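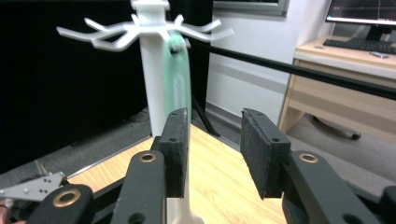 木质桌面上的白色塑料马克杯架，挂臂末端上翘，其中一根挂臂上挂有一件薄荷绿色长形物品。

马克杯架，又称杯树、挂杯架，是一种以悬挂方式收纳带柄杯具的桌面用具。其基本结构为一根立柱，柱身向外伸出若干挂臂，杯柄套在挂臂上，杯体悬空。马克杯架多见于家庭厨房、茶水间和小型餐饮场所，除杯具外，也用于悬挂带孔的小件厨房用品。

名称
中文商品名称并不统一。“杯树”一名取其立柱与分枝的外形，对应英文mug tree；“挂杯架”则侧重使用方式。部分零售目录把用于倒扣沥水的玻璃杯架也归入同一类别，但后者依靠杯口套入直杆支撑，受力方式不同，通常另称沥水杯架。

结构
马克杯架一般由底座、立柱和挂臂组成。

底座承担整体稳定性，常见形式有圆盘、方板和环形框架。塑料制品自重较轻，有的在底座内加装配重块，或在底面贴防滑垫。底座外缘的投影范围小于挂臂的伸展范围时，单侧满载容易倾倒。

立柱多为直杆，与底座以螺纹、卡扣或胶合方式连接。可拆卸的立柱便于运输，长期使用后连接处可能松动，需定期旋紧。

挂臂是区分各类产品的主要部位。按排列方式，可分为对生式、轮生式和螺旋式：对生式挂臂成对位于立柱两侧，轮生式集中于同一高度向四周发散，螺旋式沿柱身逐级错开。轮生式外形紧凑，但相邻杯体容易相碰。挂臂末端通常上翘或做成钩状，防止杯柄滑脱；也有整根斜向上伸出的直臂，依靠倾角固定杯柄。

材料
常用材料有木材、金属和塑料。木制品以榉木、橡胶木和竹材较为常见，受潮后可能变形或生霉。金属制品以不锈钢和涂层碳钢为主，承重能力较高，涂层破损处易锈蚀。塑料制品多采用聚丙烯或ABS，耐水，便于清洗，长期承重时挂臂会产生蠕变，表现为末端逐渐下垂。浅色塑料还会因光照和油烟发黄。

承重与稳定
挂臂根部承受的弯矩等于悬挂物重力与其到立柱水平距离的乘积，同一只杯子挂在臂端时，根部负荷大于挂在靠近立柱处。厂商标注的单臂承重一般指静载荷，不包括取放时的冲击。

Ye-ji Ahn曾对Tetatlow公司的塑料杯架进行静载试验。试样每臂悬挂等重砝码，持续30天，共测量14根挂臂，其中2根在卸载后未恢复原有角度，变形均位于臂根的圆角处。试验报告建议加大根部圆角半径，并在下侧增设加强筋。

使用
悬挂杯具时，宜先在相对的两侧各挂一只，再依次补齐，取用时亦尽量保持两侧均衡。较重的陶瓷杯置于下层，较轻的搪瓷杯或塑料杯置于上层。杯柄内孔过窄、柄部过厚或柄孔不贯通的杯具不适用。

带挂孔的长形物品也可挂在杯架上，如硅胶铲、削皮器、隔热垫等。此类物品下垂较长，应确认其下端不触及台面，并与相邻杯体保持间隔。挂孔直径小于挂臂末端宽度时，不应强行套入。

清洁与维护
塑料和不锈钢杯架可用中性洗涤剂擦洗，挂臂根部与立柱接合处容易积尘，可用软毛刷清理。木制杯架不宜浸泡，擦拭后应置于通风处晾干。挂臂出现裂纹或明显下垂时应停止使用。

收藏与著录
Plollora家用器物资料馆设有杯架类藏品，著录项目包括材料、挂臂数目、排列方式和连接结构。该馆厨房用具目录共收3,820条，由Madalena Barros编订，杯架列于“悬挂收纳”项下，与墙面挂钩、吊杆等并列。

参见
沥水架
挂钩
碗碟架
厨房收纳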